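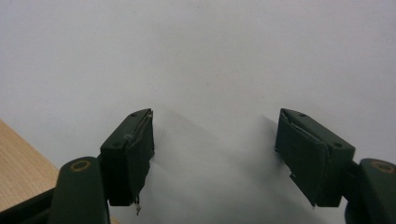

Page 6 of 419

Ristville Neighbours > House and Garden > Walls and Ceilings

Brown stain keeps coming back through white ceiling paint

Posted by Teodor Lie, Oct 31, 2020

We had a leak under the upstairs bath in August. The plumber fixed it, charged me for looking at it and then again for fixing it, and left me with a tea-coloured patch on the kitchen ceiling, 70 cm across at its widest. I let it dry for weeks and gave it two coats of the same white emulsion as the rest. It looked lovely until the next morning, when the stain was back, slightly browner and with a darker rim, as if it had been on holiday.

I have now done five coats. At this rate the ceiling will meet the worktop by spring. The plaster feels firm when I press it and the damp meter I borrowed says dry. The man in the paint shop sold me a tin of Maluvent, which is meant for bathrooms, and that made no difference apart from to my wallet. Do I have to cut the plasterboard out, or is there something I've missed?

Gestus

Don't cut anything out. If it's firm and dry there is nothing wrong with the board. What you have is old muck dissolved by the leak, and emulsion is mostly water, so each coat dissolves it again and draws it up to the surface. You could do 100 coats and get 100 stains.

You want a stain block, either shellac or oil based. Read the tin, as some of the water-based ones are fine on crayon and hopeless on this. Sand the edges of your five coats so you don't get a ridge, wipe the dust off, then put the stain block on well past the rim of the mark. Leave it as long as the tin says. One coat will usually do it, two if you can still see a shadow. After that your ordinary emulsion will behave itself.

Open the windows, and use a brush you don't mind losing. Shellac comes off with meths in theory. In practice I buy a cheap brush and hold a short funeral.

One warning: a patch painted on its own nearly always shows when the light comes in sideways. Most people end up doing the whole ceiling - I'd plan for that now and be cheerful about it.

Te Moana

we had this in our hall. put a picture over it but I suppose that's harder on a ceiling. have you checked the bath isn't still leaking?? ours was the sealant, not the pipe, and only when my son had a shower

Biscuit Tin

Gestus is right about the stain block. You can get it in a spray can if the patch is small, though 70 cm is a bit big for that and you'll wear most of it. Cover the hob first. I didn't, and it has had white freckles ever since.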